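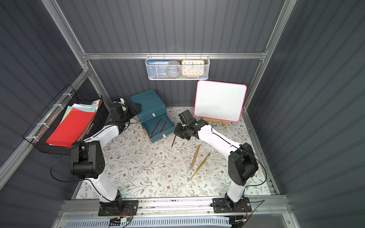
Slide 1. Two-arm cell, pencil sorting task, drawer open.

Speaker notes, Wondeo bench cell review
Sarstead meeting, June 24, 2021
Darcy Tamihana

Leave slide 1 up while people sit down. Do not read the title.

Start with what is being sold. Wondeo supplies the cell as a kit: two arms, base plates, front rail, aluminum frame, wall panels, cabling. Storage items and task objects are ours. Controller and teaching software come with it. Support is a separate contract through Jelalley, renewed each August.

Point to the base plates. Both arms bolt to the same front rail, so spacing can be changed without drilling. Moving one arm means recalibrating both. The manual gives this one line and it deserves a page.

Task on the slide: pencils from the mat into the teal drawer. Two are in the drawer, the gold ones are in a pile on the mat, and one more is lying just under the right gripper. Thin round stock on a patterned mat is a hard case for the gripper and for the vision side. We chose it for that.

Say here that the slide is a still and carries no result. Results are next.

Slide 2. Trial numbers.
129 attempts, single pencil, pile start. 72 placed in the drawer on the first grasp. The rest were regrasps, drops or operator stops. Breakdown by type is in the handout. Do not quote a percentage against the Hamdy unit, their test used a tray and larger parts.
If asked about cycle time: we did not tune for it. Default speed limits throughout.

Slide 3. Setup.
Unboxing to first motion took two people around 5 hours. Most of that was the frame. The corner brackets are handed and not marked. Wondeo has been told.
Cabling runs on the outside of the arms. Go back to slide 1 if someone asks, the loop at the left elbow shows it well. Easy to replace, easy to snag. Check clearance to anything hung on the side wall before running wide moves. We keep a wire basket of paper there and had to limit the left arm's reach on that side.

Slide 4. Walls and storage.
Dark ribbed panels, same finish on all three sides. Reflections were low under our lights. Baskets hang from the rail or tie to the frame, and ours are not part of the kit. The whiteboard on its stand at the back is used in the wiping task, which is not covered today.

Slide 5. Open points.
Gripper fingers: the stock pair closes flat. A grooved pair is listed as an option, not yet received.
Drawer: opened by the arm in some trials and by hand in others. Keep these separate when answering.
Spares: Jelalley quotes by the arm, no price for single joints. Ask again before renewal.

Recommendation: keep the cell on trial terms until the grooved fingers are tested, then repeat the pencil set with the same start layout.

Questions. Handouts are by the door.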